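A proper place for the brushes
3 August 2018 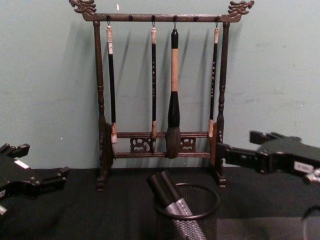 I started calligraphy in June of last year with one cheap brush, a bottle of ink and a pile of old newspaper. The brush lived in a jam jar on the windowsill. Then I bought a second one, and a bigger one after that, and the jam jar stopped being a good idea.

The trouble with a jar is that you stand the brush in it handle down, with the hair in the air. Any water left in the hair runs back to where it's glued into the handle. After a few months my first brush had gone loose at the joint and I was picking hairs off the paper. I glued it back and it lasted 7 more weeks. It was not an expensive brush but I had got used to it.

So I went looking for a rack. There's a shop in Ostness that sells frames and art materials and keeps a shelf of Chinese and Japanese things at the back, mostly paper and ink sticks. They had 2 racks. One was a round stand that turns, which took up more table than I wanted to give it. The other was the straight kind with a bar across the top, dark brown, with a dragon's head carved at each end. I would have chosen something plainer if they'd had it. I've come round to the dragons, though they are a nuisance to dust, and so are the carved panels along the bottom. An old soft brush does the job for both.

The top bar has six pegs underneath. I don't own enough brushes to fill them and I'm trying not to see that as a reason to buy more. Brushes hang from little metal hooks by the loop at the end of the handle. If your brush has no loop you can tie one on with thread, but check first that the cap at the end isn't going to pull off. I had one drop on the floor that way.

What I do after practice now:

Rinse in cold or lukewarm water until it runs clear. Hot water is bad for the glue. The big brush takes far longer than the others, as the ink sits up inside near the handle and keeps coming out after you think it's finished.

Press the water out with a bit of kitchen paper and shape the tip with your fingers.

Hang it up, hair down, away from the radiator. I don't put the plastic covers back on. They came with the brushes and they are only for the shop.

The rack goes on the table in the back room, on a black cloth. I got the cloth from the market in Vundville as an end of roll and it has been very good value. Ink doesn't show on it, and the table underneath was my grandmother's, so I would rather not mark it. The felt mat I write on goes on top when I need it and is rolled up the rest of the time.

As for what I'm writing, it's still the Thousand Character Classic, which is 1,000 characters with no repeats. I'm a long way from the end. I do a line, then do it again the next evening, and the second go is usually worse. My horizontal strokes are better than they were at Christmas. My hooks are not.

I need more practice paper and will probably order it this week. If anyone knows of one that doesn't bleed with bottled ink, please leave a comment.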